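Aneck gripper comparison

The Aneck gripper comparison was a series of bench trials of end effectors for two-armed handling of clothing, run by the automation workshop Heitmann in 2022. The trials compared two types of two-finger gripper, known in the workshop as the Miltano and the Vetton, on the same pair of arms and with the same controller. The name Aneck comes from the test bench, which had been built for an earlier project on sorting towels.

Background

Clothing is a hard class of object for robot grippers. A shirt has no fixed shape, hides its own edges when it is bunched up, and changes its outline each time it is lifted. Grippers made for boxes or machined parts often close on too much fabric, pick up two layers when one is wanted, or push the cloth ahead of the fingertips until it folds under them.

Heitmann had used suction cups on the towel project. These worked on dense terry cloth but lost hold of thin jersey knits. In the spring of 2022 Edeltraud Janssen, who led the handling group, proposed dropping suction and testing pinch grippers only. Henrik Sauerland drew up the test plan, and Mattes Baumgart built the brackets that allowed either gripper to be mounted on the same wrist.

Test setup

The bench used two arms working over a light-colored table. Both arms were driven by motors in series along each link, with the cables run outside the housings. This made the wiring untidy but allowed a motor to be changed in a few minutes. The arms were teleoperated during the comparison. Amnuay Chaiyaporn operated them in every counted trial, so that differences in skill between operators would not affect the results.

Garments were ordinary knitwear bought in plain colors. Gray was used for most trials because it gave the overhead camera a fair contrast against the table without the strong reflections seen with white polyester. Each garment was washed before use and replaced once the fabric began to pill.

Procedure

A trial began with the garment dropped on the table from a fixed height. The operator then had to take hold of it at two points, pull it taut, and lay it down as flat as possible. A trial counted as a success if the garment could be laid out without a third regrasp by either arm. Slips, double-layer grasps and contacts between fingertip and table were logged separately.
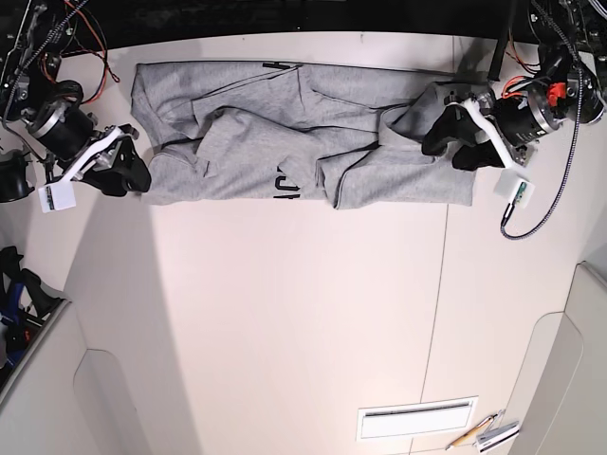

Gray garments on the bench: held at both ends by the arms, and a T-shirt spread on the tabletop.

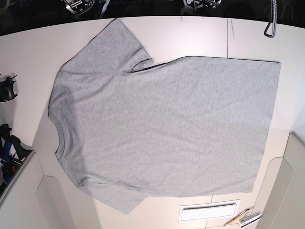

The plan called for the two gripper types to be swapped after every 10 trials. In practice the swap was sometimes delayed when a bracket had to be refitted, and the log marks these runs with a note. In all, 725 trials were counted. Trials stopped by a controller fault were left out and repeated.

Grippers

The Miltano has straight parallel fingers with flat rubber pads. Its opening is wide, and the pads keep a firm hold on thick fabric once they have closed. Its fingertips are blunt, which makes it harder to slide one finger under a hem lying flat on the table. The operator usually had to push the cloth first to raise a ridge, then close on the ridge.

The Vetton has narrower fingers that taper toward the tip. It can pick up a single layer at an edge with little preparation. Its pads are smaller, and fabric under tension tends to creep out of them, mostly at the corners of the garment. A version with a ribbed pad was tried late in the series. It reduced creep but left marks on fine knits.

Both types were run with the same limit on closing force. Sauerland later wrote that this choice favored the Vetton, whose small pads give more pressure for the same force, and that a fairer test would have limited pressure at the pad.

Cameras and control

Three views were recorded in each trial: one from above and one from each wrist. The overhead view was used to judge how flat the garment lay at the end. The wrist views were meant for checking grasps, but the fingers often hid the point of contact. Eckhard Brinkmann moved the wrist cameras farther back on their mounts partway through the series, and recordings made before and after the change are stored separately.

The controller passed the operator's movements to the arms with a short smoothing filter. The filter was tuned once and then left alone. With heavier garments it caused a visible lag at the start of a lift, which Chaiyaporn learned to allow for.

Results

The workshop's report is dated Jul 6, 2022. It found the Vetton better at the first grasp and the Miltano better at holding tension while the garment was being pulled straight. Double-layer grasps were more common with the Miltano on T-shirts. On sweatshirts and other thick items the two types were close, and the report does not rank them.

Fingertip contact with the table was the most frequent logged event for both grippers. Most contacts were light, though several bent a Vetton finger enough for it to be replaced. Baumgart added a compliant joint to the bracket as a result, and the drawings for it are attached to the report.

Later use

Heitmann kept the Vetton fingers for further work on shirts and fitted them with a longer pad based on the Miltano's rubber. The combined gripper was never given its own name and appears in workshop records as the long-pad Vetton. The Aneck bench stayed in use for camera trials, with the original brackets still on both wrists.

See also

Cloth manipulation
End effector
Parallel gripper
Teleoperation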